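8 Jan 2024

Bench 2, bookbinding and paper repair. Continuing from the December notes on the Costis ledgers.

Paste first. Made up a fresh batch of wheat starch paste this morning, one part starch to five parts water by volume, soaked 50 minutes before cooking. Cooked in the double boiler, stirring all the way through. Strained twice through the horsehair sieve once cold. The first straining left small lumps, the second did not. The batch from before the break had gone sour and went down the sink. I scrubbed the jar and left it upside down on the rack. Please don't put it back on the shelf until it is fully dry.

Ledger 1. Spine linings are off. The old animal glue came up with a thick methylcellulose poultice left on for 20 minutes at a time, scraped with the bone tool. Four rounds at the head, three everywhere else. The glue at the tail was much harder than the rest and I suspect someone repaired it once with something different. It softened in the end but took a little paper with it on the outer folds of two sections. I kept the bits in a folded slip inside the back board.

Sewing is sound from section 3 on. Sections 1 and 2 are hanging by one station each. Natalina Sorrentino looked at it before lunch and thinks we should leave the original sewing alone and only tack the loose two back in through the existing holes. I had been leaning toward pulling the whole thing. Her way keeps more of what is there and saves most of a week, so we'll do that.

Guards. Cut a set from the thinner Japanese paper, grain running head to tail. Pasted out on the acrylic sheet and lifted with the spatula. Fold wanders if the strip is too wet, so blot once before laying. Drying between polyester web and blotter under the small weights. Changed the blotters after 15 minutes, then again at the hour. The guarded folds are flat except for one with a slight cockle at the head, which I will redo.

Ledger 2. Not started on the spine. Surface cleaned the first half with the soft sponge, working from the gutter outward. The dirt is mostly at the fore edge and on the opening pages. There is a run of red ink in the account columns that worried me, so I tested it in three places with a damp swab under the magnifier. It bled in all three. No washing for this one, and any paste repair near the red needs to go on as dry as possible. I have written this on the folder in pencil as well.

Board attachment. Tried two samples on dummy blocks, one with a linen hinge and one with toned tissue only. Tissue alone opens more easily but I don't trust it with boards this heavy. The linen holds but makes a ridge under the pastedown that shows in raking light. Next sample will be thinner linen with the edge frayed out and pared cloth over it. Left both dummies in the press overnight.

Toning. Acrylics thinned on scrap tissue, brushed on and hung over the line. Burnt umber with a touch of black is close for the spine leather. Raw umber by itself came out too green. Swatches are numbered on the back and clipped to the job sheet.

Press. The left screw on the nipping press is stiff again. Cleaned the thread and put a little wax on it. Better, but it wants doing properly. The Leone job is due to go in after the ledgers and those volumes are taller, so we will need full daylight under the platen by then.

Supplies. Blotter is down to the last pack. Linen thread 18/3 is fine, 25/3 is nearly out. Asked Udasier for a price on 300 sheets of blotter and 60 of the gray board. If the board is more than last May I would rather use up the offcuts for the dummies and order half.

Room was at 50 percent humidity when I came in and had crept up by midafternoon with the paste cooking. Moved the open ledger to the far cabinet until it came down.

Tomorrow: redo the cockled guard, tack sections 1 and 2, start the second half of surface cleaning on ledger 2, take the dummies out of the press.

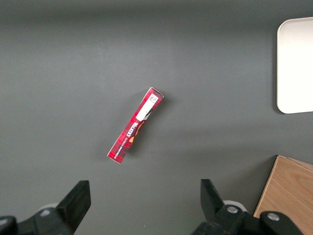 Also need to cut new polyester web, as the pieces we have are getting stiff with old paste along one side. The long roll is behind the board rack.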